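Keeping a two-armed laundry cell in trim
The washing machine gets the attention, but most of the labour at Nikden's test bay in Stivton goes into the grippers, the joints and the floor.

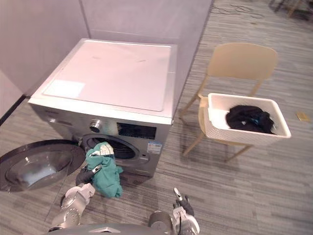 Setting the station

The cell consists of a front-loading washer, a two-armed mobile robot and a basket on a plastic chair. The chair puts the laundry at a height both arms can reach without the shoulder joints nearing their limits. It is also light, and a light chair moves when it is knocked, so its position is checked at the start of each shift.

The robot itself is parked by eye and then corrected. The permitted error at the drum mouth is 5 mm. Carpet makes this harder than a hard floor would, as the base settles slightly after it stops. Technicians leave it standing for a few minutes before taking the first reading.

The washer door has to be fully open before an arm goes near it. A door left part of the way round takes up the space the elbow needs, and early runs at the site ended with a forearm resting against the rim and the drives tripped.

Gripper wear

One arm usually handles the garment while the other waits upright, clear of the opening. The working gripper therefore wears faster. Nikden swaps the finger pads between sides every 500 grasps and discards them when the surface has gone smooth. The log for the present pair of arms stood at 2,479 grasps in September.

Crumpled cloth is a poor test of grip force. A thick fold holds at almost any setting, while a single layer slips. The force is set on a single layer of thin cotton and left alone. Raising it to cure a slip is discouraged, as the cause is nearly always lint on the pads.

Cleaning takes a dry brush and a lint-free cloth. Solvent was tried and given up after it hardened the pads.

Joints and calibration

Each arm is sent to its home position before work and compared with the stored values. If a joint has drifted, the whole arm is recalibrated, a job of about 128 minutes with the Retamal software the site uses. An older package, Kidik, could correct one joint by itself. It was quicker, but the small errors added up at the wrist and it was withdrawn.

Cables at the bay are inspected weekly, as are the wheels, which collect carpet fibre round the axles. The fibre is cut away with a hooked blade while the base is switched off and chocked.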